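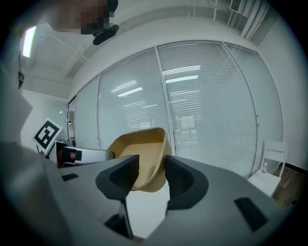 A shallow tan container between the fingers of the hand-held gripper, with a second device behind it on the left.

The Case for the Dumb Finger

Mar 24, 2018

Every gripper brochure I have been sent this year contains the word "adaptive." I have started circling it. The Jukow brochure had it on the cover and then again under the picture of a strawberry, because there is always a strawberry. I have worked in packing automation long enough to have met many customers, and the ones with money want to pick up trays.

So we have been picking up trays. Haf Foulkes and I spent most of this month comparing fingers on hand-held tools, which means you do the arm's job yourself and find out what the fingers are good for before you bolt them to anything expensive. I recommend it to anyone about to sign a purchase order. Your wrist will have opinions by lunch, and they will be better informed than the salesman's.

A shallow plastic bowl is a nasty little object. The walls flare, so a flat finger touches it in one place and hopes for the best. Squeeze harder and the rim bends. Squeeze less and you are on the floor looking for it. The fingers I have come to like are wedges with a textured pad on the inside face, and that is the whole story. They have no air line, no clever skin and no firmware. If you come in at a decent angle they hold the wall of the bowl, and if you come in at a stupid angle they drop it, and you know whose fault it was.

That last part is what I miss in the fancy ones. The Jukow hand has 6 modes. Haf and I disagreed for an entire afternoon over whether a dropped tray was a mode 4 problem or a calibration problem, and the support line told us, very politely, that it could be both. We ran 300 picks with it. I could tell you the score, but it changed every time the software updated itself, which it liked to do over coffee.

Lai-ching Hsieh, who runs the controller side at Trakomwood and has had to listen to all this, thinks I am being sentimental. Her argument is that a simple finger only looks simple because a person is holding it. My hand tilts and gives a bit without asking me. Put the same wedge on an arm and somebody has to write down everything my wrist was doing for free, and that somebody is her. It's a good argument and I resent it.

Still, I would rather pay for that work once, in the controller, where it can be read and fixed, than buy it sealed inside a hand that ships with a strawberry. Pads wear out, and I can glue on a new pad. When the Jukow hand sulks it goes back in a crate for six weeks.

We try the Kwok fingers next. They are longer, they are blue, and the brochure only says "adaptive" twice. Lai-ching has already asked me to keep notes on my wrist angle, so I suppose she thinks she has won.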